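Home | Shelter & Power | Water | Kits | Returns

Posted in June by Samer Sfeir

Zatby 72-Hour Quake Kit

The Zatby is for people who live near a fault line and have been meaning to do something about it since the last one. It weighs 14 pounds packed, a figure we got by putting it on a scale, and it fits under most beds that don't already have skis under them.

Inside you get 12 pouches of drinking water, a hand-crank radio, a gas shutoff wrench, two foil blankets and a whistle loud enough to end a marriage. The crank works. Your arm will complain well before the radio does.

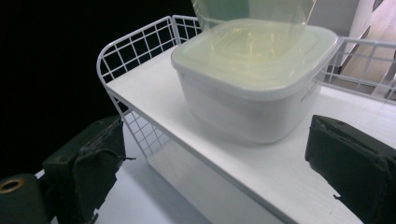

Food is sold separately, as everyone's idea of edible differs and Karim Haddad in our returns department has heard all of them. Strap the kit low — a bag that falls on you in an aftershock is a poor start. Water pouches should be swapped out when the printed date says so. Refills are $12.

Price: $113, or $191 for two. Ships from the Adamczyk warehouse.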